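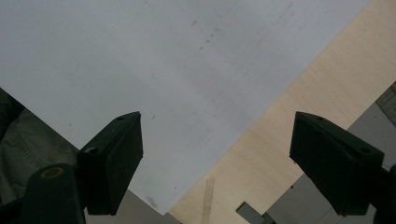
Fig. 1. Pale sheet with faint dark specks, beside a light wood surface.

Radio Quiet: How Long Should We Listen?
Student project report, group 4
Wing-sze Yu and Obadia Koech
23 Jun 2025

Question
If another civilization sent one short signal a year, what are the odds a small listening program would catch it? We picked this after the February lecture on the Drake equation. Wanted something we could run on a laptop.

What we did
Wrote a simple model. 1000 stars, placed at random inside a box. Each star gets a yes or no for "sends signals" and a random start date. Our pretend telescope (we called it Closter) looks at one star per night, then moves on. Cloud doesn't matter for radio so we left weather out. Wing-sze wrote the code, Obadia did the runs and the plots.

3891 runs in total. Wanted more but the lab machine got reset over the weekend and we lost the second batch. Should of saved as we went.

Results
In 112 runs Closter picked up at least one signal. All the rest, nothing. Of those 112, 98 had the signal coming from a star in the nearer half of the box. We expected some of that – weaker signals drop below our cutoff with distance – but not that much.

Staying longer on each star did not help. Fewer stars covered, and the two effects mostly cancel out. Going back to the same star several times was a bit better, but only when the signals repeated on a short cycle.

Problems
The signal length is a guess. Everything depends on it. Make it ten times longer and the hits go up a lot, make it shorter and you get basically zero. Also we treat every star as the same, wich is wrong, small red stars flare and that might matter for life. No time to add it.

The noise is too clean. Real data has phones, satellites, microwave ovens. A false alarm check is missing completly.

Next steps
Rerun with two telescopes sharing a target list. Put in real star positions instead of the random box. Obadia also wants to try a moving cutoff – see his notes at the end of the code file.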